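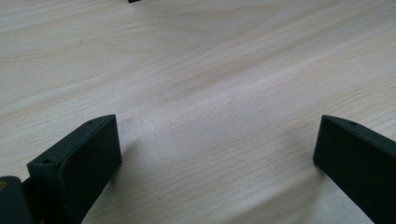
Page last changed: August

Skaltport hand-held gripper, from Koval

So can machines do the chores yet? I get asked that a lot, and my answer is - some of them, slowly. The Skaltport has two flat, dark finger pads that you work by hand. You do the job yourself and the recordings go to teach an arm. My tests at Skakico start on a pale wood tabletop, and wiping one down still takes our arm about 9 minutes. I can do it in one!

Socks go fine. Wet cloths are a mess, and so are thin things lying flat on a shiny surface. We used 200 recordings for the sock job and 3000 for cups.

Pads are sold in pairs, screws included. Spares ship within 30 days. Questions go to me, Nazar Pavliuk.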